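# Vikby's "quiet stone" countertops go on sale in April, at a price

Furniture chain Vikby says its new stone-look surfaces will outlast the real thing. We have heard that before.

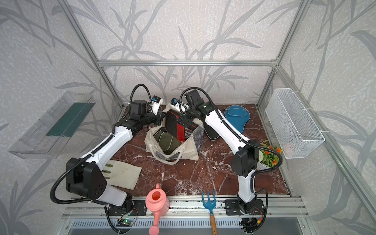 ## What buyers get

The range comes in 3 finishes, including a dark red with white veins, and starts at $700 for a kitchen top. Fitting costs another $200. Vikby's flyer claims 82 percent of testers "could not tell it from marble" but leaves out how many testers there were, or whether they were allowed to touch it.

The warranty skips heat marks and wine stains, two things a kitchen sees a lot of. Robichaud, the rival store in Isudthorpe, sells a plain laminate for less and makes no claims for it at all. Vikby did not answer our questions about the test.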